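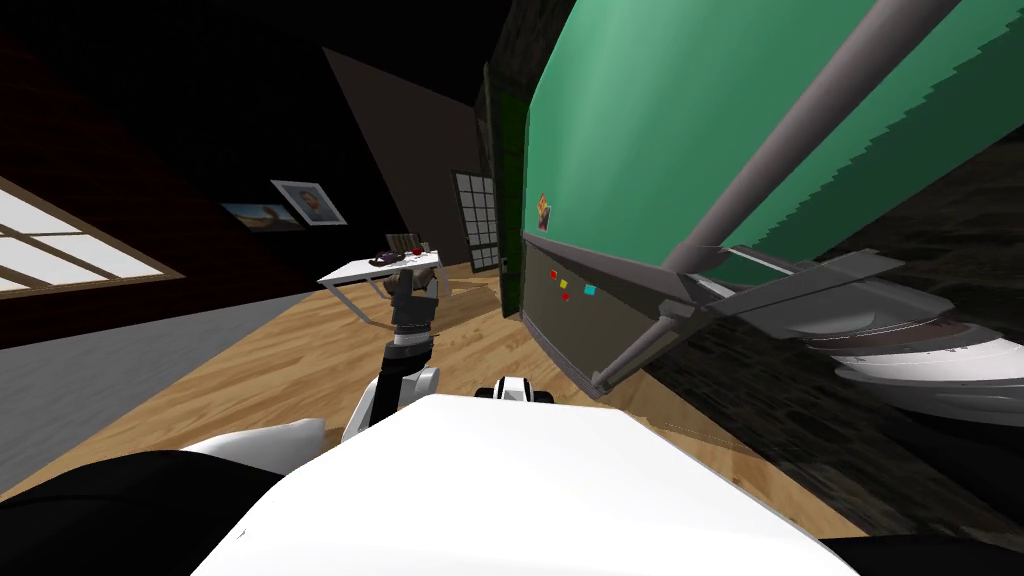
Automation at the Tretovthorpe site: staff liaison meeting, October

Present: Rahel Brunner (chair), day shift and evening shift representatives, site engineering, personnel
Apologies: Redmont stores

1. Minutes of the last meeting
Agreed, with one correction. The handover period on the packing line is 19 working days, as in the notice to staff.

2. Table-clearing trials
Engineering showed a still from the simulated room, seen from the robot's own position, with one gripper in front of the small white table and two items on the tabletop. The simulation has now done 2,632 runs. Day shift asked whether the table would be the same height as the ones in the Vatodmont break room. Engineering will check and send the figure round.

Evening shift asked who clears up if the robot stops halfway. For now it is the person on duty, and this will be written into the job sheet – it is not there at present.

3. Changes to duties
Two posts on the evening shift will move from clearing to checking and restocking. Pay grade and hours stay the same. Both post holders have been spoken to. One has asked for the new duties in writing before agreeing, and personnel will provide this.

Day shift said people were worried about working alone more often. R. Brunner accepted this and will bring a revised rota to the next meeting.

4. Training
Ocampo will run two sessions on site, one starting at 7.30 am and one at 3 pm. Time spent in training counts as paid hours. Agency staff are to be included.

5. Any other business
Lockers at Redmont still not repaired. Carried over.

Actions
Engineering: table heights, Vatodmont
Personnel: written duties for evening shift; job sheet wording
R. Brunner: revised rota

Next meeting in November, same room, 2 pm.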